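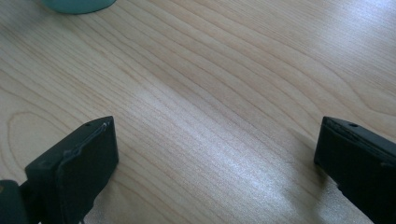 2. 10월까지의 진행 상황

지난 보고 이후 Irkik 마을 도서실 사업이 정말 많이 나아갔습니다. 가장 기쁜 소식부터 말씀드리면, 이동 책수레가 드디어 Merkirby 쪽 학교까지 들어갑니다! 비가 오면 길이 끊겨서 작년 내내 미뤄 두었던 구간인데, Jeptoo Athumani 씨가 언덕 뒤편으로 도는 길을 찾아냈고 학교 쪽에서도 도착 시간을 오후로 늦춰 주셨습니다. 첫 방문 때는 아이들이 책을 고르느라 집에 갈 생각을 안 해서 수레가 해 질 무렵에야 돌아왔습니다.

장서는 이제 4,000권을 넘었습니다. 스와힐리어 그림책이 제일 먼저 동나고, 그다음이 뜻밖에도 농사 책입니다(특히 양봉과 토양 관리). 어른들이 아이 편에 부탁해서 빌려 가시는 경우가 꽤 많아, 다음 구입 때는 이 분야를 더 넣고 싶습니다. 영어 소설은 기증분이 넉넉해서 당분간 사지 않으려고 합니다.

읽기 모임

현재 등록 인원은 28명이고 두 반으로 나누어 운영합니다. 초급반은 Awuor Khaemba 씨가, 이야기반은 Halima Mutiso 씨가 맡고 있습니다. 이야기반은 이번 분기에 할머니 할아버지께 들은 옛이야기를 받아 적어 작은 책으로 묶는 일을 시작했는데, 분위기가 참 좋습니다. 같은 토끼 이야기가 집집마다 결말이 달라서 어느 쪽을 실을지 한참 토론하다가 결국 전부 싣기로 했어요. 원고는 거의 모였고 삽화가 조금 남았습니다.

늦어진 일

대출 기록을 공책에서 전산으로 옮기는 작업은 계획보다 두 달 늦습니다. 옛 공책에 제목이 줄임말로만 적힌 경우가 많아 한 권씩 서가에서 확인해야 합니다. Gaëtan Langlois 씨가 입력 양식을 훨씬 간단하게 고쳐 준 뒤로 속도가 붙었고, 올해 들어온 책은 모두 입력을 마쳤습니다. 남은 것은 초창기 기증 도서입니다.

예산

도서 구입비와 수레 수리비는 승인해 주신 범위 안에서 집행했습니다. 우회로 때문에 연료비가 늘었지만 인쇄비 잔액으로 충당할 수 있습니다. 항목 간 전용 신청서는 Musyoka Ondieki 씨가 따로 보내 드리겠습니다.

다음 분기 계획

옛이야기 책을 인쇄해 Mrema 학교에서 낭독회를 열고, 농업 분야 도서를 추가로 구입하고, 전산 입력을 끝내는 것이 목표입니다. 낭독회는 오전에 열 생각이며 날짜는 학교 시험 일정이 나오는 대로 알려 드리겠습니다. 재단에서도 꼭 와 주시면 좋겠습니다. 아이들이 벌써 누가 어느 부분을 읽을지 정해 놓고 연습하고 있거든요!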